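Forums > Television > Drama > Clondero, Season 2

Accuracy of the hospital board episodes

ypetrenko
Posted August 17, 2023

I wish to raise a concern regarding the second season of Clondero. The Chisholm hearing is presented as a binding procedure, yet the board reaches its decision in one evening without a written record. I served on a hospital board for several years and can state that no such vote would stand. The writers should have consulted someone.

Regards,
Yvette Petrenko

chisholm_ward

I respectfully disagree. The episode runs 65 minutes and must reach a verdict within that time. A written record would have added nothing to the drama. 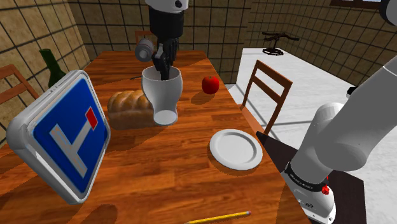 The season also has a larger purpose, namely the break between the two sisters. The vote serves that story.

kollinex2000

Members are reminded that the July finale must be discussed in its own thread. On the question itself, I side with the first post. The first season took care over such matters, and the decline is evident.

ypetrenko

I thank both members for their replies. My objection remains. A scene may be short and still be correct, as the budget hearing in season one was.

chisholm_ward

That hearing was the dullest part of the season. I would ask that it not be held up as a model.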